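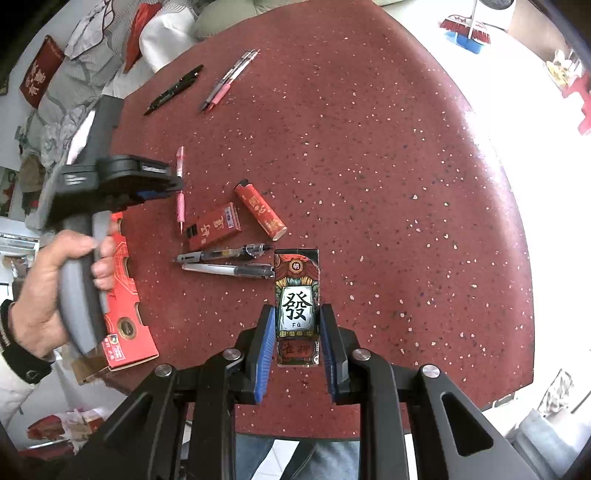
*Fa card, red lighter, pens.*

12/17/20

I have been meaning to write up the Gevik trip for ages. We went in December, out of season, and I kept very few notes, so some of this is from the back of a bus timetable.

We stayed in Drikance, in a room above a bakery, and took the 52 bus along the coast. It leaves from outside the post office. The driver doesn't give change, and the machine at the stop only takes cards from the local bank, so bring coins. The ride is slow and stops at every farm gate, but if you sit on the left you get the sea nearly the whole way. I did not sit on the left on the way out. I had a very good look at a quarry.

Gevik is a small harbour with one long street going uphill from it. Most of the cafes had closed for the winter. The one that was open did soup and bread and a fish pie that had run out by the time we got there. The soup was leek and it was fine. We had two bowls each as it was raining sideways by then.

The thing I had wanted to see was the old customs house, which is now the town museum. The ground floor is all rope, weights and ledgers. One ledger was open at a page listing a cargo of 2869 barrels of salt herring, with each entry initialled in the margin in brown ink. I spent longer over that than over anything else in the building. Upstairs there is a room about the ferry to Grandora, with the ship's bell and a lot of menus. First class got turtle soup. Third class got "broth".

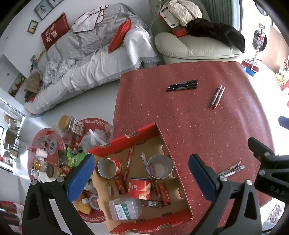 After the museum the rain eased off and we walked up to the Paterson lighthouse. The sign at the bottom says 329 steps. They are cut into the rock and there is a rail on one side only, which was loose in places. My knees were not happy coming down. The lighthouse itself is locked in winter — I had read that and gone anyway — but you can walk right round the base and there is a bench out of the wind. We could see the Grandora ferry coming in, and a bit of blue sky a long way off that never reached us.

We missed the bus we wanted by a minute or so and had up to an hour to wait for the next, depending on which timetable you believed. The one on the shelter and the one I had picked up in Drikance did not agree. The shelter was right.

Costs, for anyone planning it: the return bus fare was less than lunch, and the museum is free but has a box by the door. The lighthouse path is free too. Wear proper shoes. I would go again in May, when the boat trips are running and the pie might last past noon. I'd also like another look at the ledgers, as there is a whole shelf of them and only the one was open.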